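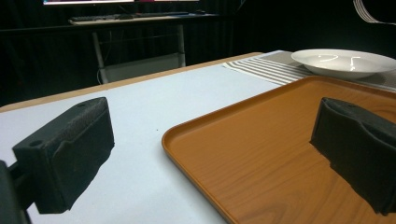

May, notebook, tray and table work, Zosotcombe room

Started 7:40. Table set for lunch service again: orange tray, striped cloth, white plate. Curtains drawn behind.

Management at Linditz wants a paragraph from me on "what changes for dining staff" when the clearing machine goes in at Urnham. I have been putting it off. What I have so far is what changes for us, and I don't think they'll like it.

The pitch says the machine takes over carrying and wiping down, and the staff get time with the residents. I asked Nhàn Kim, who did six years on the floor at Urnham before she came over here, how much time she used to spend carrying. She laughed and said carrying was when she talked to people. You pick up a plate, you see somebody hasn't touched the fish, you ask about it. Take away the plate and you've taken away the excuse to stand there. I wrote that down and it is not in the pitch.

Tray notes. The rim has rounded corners, so where you take hold matters. Coming in at the near corner with the pads open on either side, one over the tabletop and one over the tray, looks fine to whoever is holding the tool and tells me very little about a full tray with soup on it. The plate is glossy and throws the overhead lights straight back. Want to try with half the lights off. Dining room at Urnham has windows down one side, so our lighting is wrong anyway.

Pads: the cover on the right finger is creasing near the top. Swap it before the next session and write the swap in the log this time.

The Lưu estimate has the machine paying for itself in 2 years. I went through their sheet after lunch. It has one line for cleaning the pads, set at zero, and no line at all for the person who walks behind the thing picking up spoons. Somebody will be doing that job. It will be one of the present staff and it won't be on her job description.

The counter on their form stops at 999 trays, then rolls over. Asked them to fix it in March. Asked again.

To do:
Nhàn to sit in on the next 2 sessions, paid, on our budget code
Real crockery from Urnham, the chipped stuff too
Get the shift sheets before I write any paragraph

Stopped 4:15. Paragraph still not written.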